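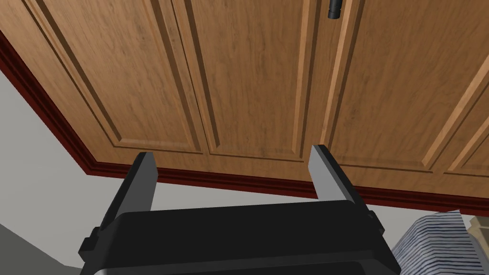

Gripper view below the upper cabinets, simulated home.

Pesthorpe Home Tasks, student project data card

This set was made by the robotics club at Pesthorpe. It has 707 simulated episodes from 29 home layouts, saved in 6 archive files. Obaidul Thambiah wrote the door tasks and Rafsan Rathnayake checked the labels.

Each episode has camera images, joint positions and one short task sentence. The door tasks use both arms, so please load the left and right joint files together.

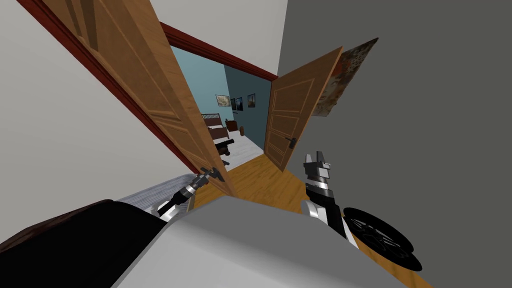 The left arm is always listed first. Three layouts are kept for testing — please do not train on them. Corrections are welcome until August.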